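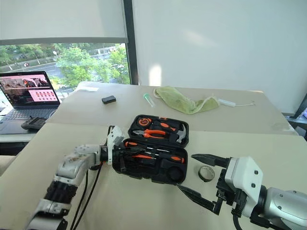 Whitcombe Home Repair list – message 2782
Subject: Re: small tool cases, worth it?

You wrote:

> Moving into an apartment in April and I want one kit for hanging shelves
> and tightening chair legs. Are the black molded cases with orange-handled
> tools any good, or should I buy pieces one at a time?

I'd get the case. I have had a Tusier one for a few years and it covers most of what comes up in an apartment. Mine has the pliers, a small claw hammer, tape measure and utility knife in the lid, and the screwdriver in the bottom tray. It cost me 72 dollars with a spare pack of blades.

The hammer is light. It's fine for picture nails, but I wouldn't frame a wall with it. The pliers are good. The tape measure is short, so if you are measuring for a couch, borrow a longer one.

Two things to check before you pay. Stand the lid upright and see if the tools stay put. On the Zamley case I had before, the hammer dropped out every time I opened it. Then try putting the screwdriver back with one hand. Some of those molded slots are so tight you end up leaving the tool on the table, and after a month half the kit is in a kitchen drawer.

I also keep a small roll of clear tape with mine – I use it for marking drill spots on paint, and it peels off clean if you don't leave it overnight.

Skip the big Plomavero set unless you have a garage.

681 views – 3 comments – Share

Comments

Same problem with the Zamley lid. I put foam behind the hammer.

Does the tape measure lock?

Mine does, but you have to push hard.

This site uses cookies. Accept | Settings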